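Siltside Open Day, Planning Group
Minutes of the Friday meeting, Room 5

1. Minutes of the last meeting
Approved with no changes.

2. Robot arm demonstration
Tevley will run the simulated arm on the main screen at 2 p.m. McGrath has asked for a second run for the school group from Brudisport. Agreed. 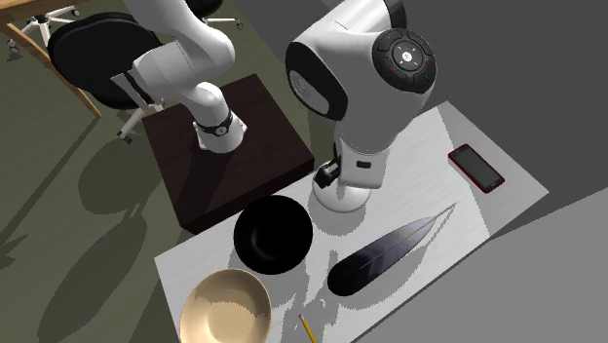
Simulated arm over the white table, with two bowls, a feather and a phone.

The group asked that visitors be told at the start that this is a simulation. Tevley to add a line to the welcome slide.

3. Visitor numbers
Groups limited to 8. Sign-up sheet goes to the front desk in September.

4. Next meeting
Same room, 5 p.m.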